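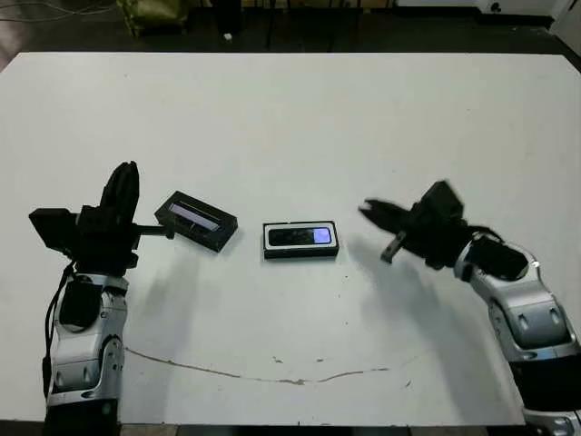

Two black devices on the white table, one flat and one tilted. Both have a part lit up, one pale lavender and one blue-purple.

Phone Trays and Cases - Gallery

Watico packs refurbished phones for resale at its Plutstead site. These pages cover the bench side of the work: the tables, the trays and the cases. Stock comes over from Riltport in boxes of 12, and a normal morning shift gets through more than 28 phones.

The white tabletops have been in use for years and look it. The surface is scuffed in places, and the one shown on this page has a thin brownish line curving across it. We keep them because a dark phone or a black tray is easy to find on a white background.

Trays are stored flat on the shelf under the bench. The insert should be checked before a phone goes in - grit in the slot will mark the glass. Inserts are replaced every 3 months, or sooner if the corners lift.

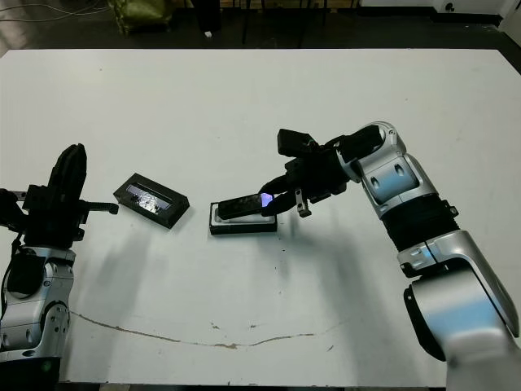

Smartphone held just over its tray, screen glowing bluish-purple. The tray has raised black walls and a white insert. To the left is a black case with a clear lid and something silvery and crumpled inside.

Clear lids save opening a case to see what is in it. They do scratch, so we wipe them with a dry cloth only.

The Guo trays, a deeper type used for larger handsets, are on the next page with the shelf labels. Pictures of the sealing bench will be added in June.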